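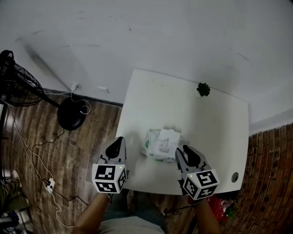
4.2 Thin-film items

Of the chore groups in our list, bags and other thin plastic items remain the furthest from being solved. A mug or a box keeps its shape when it is touched. A grocery bag changes shape with every contact, and two bags that start out alike do not stay alike once a finger has pressed on them. We treat them as a group of their own for this reason and report them apart from the rigid items in Section 4.1.

The task was set as a household would set it. A used bag lies crumpled on a table, sometimes with a piece of paper left on it, and the bag is to be flattened, folded in half twice and put to one side. People carried out the chore with a hand-held gripper in each hand, and the recorded motion was used to train the Husar controller. We collected 200 demonstrations. Of these, 27 were dropped before training, most of them for lost tracking during the second fold, when the hands come close together and one marker cube can block the view of the other.

Table 3 gives the results for the trained controller. It completed the chore in 61 percent of trials. A trial was counted as complete if the bag ended in a folded state that held without being pressed down. We did not score neatness. Our two raters disagreed too often on what a neat bag looks like for the number to mean anything.

Failures fall into a few kinds. The most common is a double grasp, in which the pads close on two layers when one was wanted. The fold then cannot open out, and the controller has no way of telling that it should let go and start over. Next come slips at the corner of the bag, where there is little material to hold. In a smaller number of trials the controller stopped with the arms raised and did not resume. We believe this comes from the pauses people make when they are looking for an edge. The pauses are in the training data, but the reason for them is not.

Pad shape matters more here than for rigid items. A flat pad needs the film to be lifted before it can be pinched, while a V-shaped pad (Figure 4) can gather a loose ridge of plastic and close on it. The price is control over how much is gathered, and this probably adds to the double grasps noted above. We did not test a mixed pair – one flat pad, one V-shaped – although the controller would allow it.

Figure 4. View from a hand-held gripper, with the V-shaped pad at center.

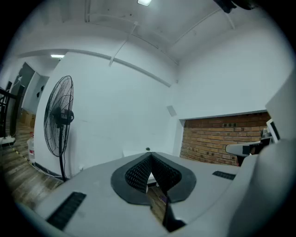 Trerevley, commenting on a draft of this section, objected that 61 percent is too low to call the chore automated in any useful sense, and that a person who has to watch the machine could have folded the bag in the meantime. We agree with this as far as the home is concerned. On a shop floor the case is different. A packing station may see the same type of bag all day, and a failed fold can be pushed aside and left for later. The Rekora line study made the same point for cloth sacks.

What the figure does not show is time. The controller is slower than a person at every step, and most of the gap is in finding the first edge. Section 4.3 takes up the timing results.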